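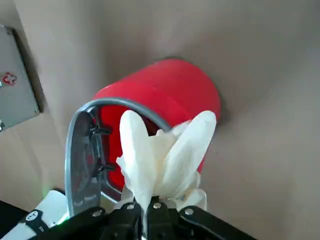
Vol. 2, p. 947

WASTEBASKET

A wastebasket (also waste bin, wastepaper basket, trash can; in older household books of the region also "paper basket") is a small open container for light and dry waste inside a room. It is kept near the place where the waste is made, for example beside a desk, a bed, a sewing table or a washbasin. It differs from the kitchen bin, which usually has a lid and receives food remains, and from the outdoor container, into which both are emptied.

Form. The most common form is the cylinder, often a little wider at the top than at the bottom. This slope has two uses. Empty baskets can be put one inside another for transport, and crumpled paper falls out easily when the basket is turned over. Square and oval forms are also met, mainly in offices, where they stand closer to the wall. The rim is normally rolled or thickened. It makes the opening stiff and gives the hand a smooth place to hold. Plastic baskets in one strong color, such as red, yellow or blue, are popular in children's rooms and in schools, while gray and black are preferred in offices.

Materials. The name keeps the memory of the first material, which was woven willow. Willow baskets were light and cheap, but pencil shavings and ash passed through the gaps, and many owners lined them with cloth or old newspaper. Painted sheet metal came next and was valued where people smoked. Wire mesh is still sold for offices. Molded plastic is today the ordinary material for the home. It does not rust and can be washed, but it scratches with time and should not stand against a heater.

Contents. The typical content is paper: envelopes, notes, wrapping and, above all, used tissues. A paper tissue is thin and soft, and after it is crumpled it takes much more space than when it was folded in its packet. For this reason a basket filled with tissues looks full long before it is heavy. It can be pressed down with a flat piece of cardboard. Tissues are not accepted with recycled paper in most towns, as their fibers are short and the paper is soiled, so they go with the general waste. A household that sorts its waste will often keep one basket for clean paper and another for tissues, cotton and similar things.

Liners. A basket for clean paper does not need a liner. For tissues a thin bag is recommended, with the edge folded outside over the rim. The bag should be a little larger than the basket; a bag of the same size slips inside when the first heavy object is thrown. Some models have a loose ring which is laid over the rim and hides the edge of the bag.

Care. Emptying once a week is enough for a study. In a bedroom, when somebody has a cold, it should be done daily. Plastic and painted metal are washed with warm water and dish soap, rinsed, and left to dry upside down. Stains of ink on plastic may be rubbed with a little alcohol on a cloth. Willow is only brushed and wiped with a damp cloth, and is dried slowly in the shade.

Local production. In Plurkau the weaving of paper baskets was a winter occupation. The weaver Zdzisław Walczak had a workshop with 7 benches and sold his goods at the October fair in Lakitz. His patterns were drawn and described by Danuta Kaczmarczyk, whose notebook is the main source on the subject. She mentions 60 stakes for the largest office basket, a type which was made only to order. The Kaczorowski works, first known for buckets, later took over two of the round models and produced them in enameled metal and then in plastic. The name "kaczorek" for any small round bin is still heard among older people in both towns. Lech Urbańczyk connects it with the firm, but Elżbieta Szczepańska holds that the word is older and was first used for a woven basket with a handle. The question is not settled.

See also: BASKETRY; BUCKET; HANDKERCHIEF; PAPER, household; WILLOW.

Literature: D. Kaczmarczyk, Baskets of Plurkau and Their Makers. E. Szczepańska, Names of Household Vessels. L. Urbańczyk, "From Willow to Enamel," in Lakitz Papers, no. 7.

O. Piątek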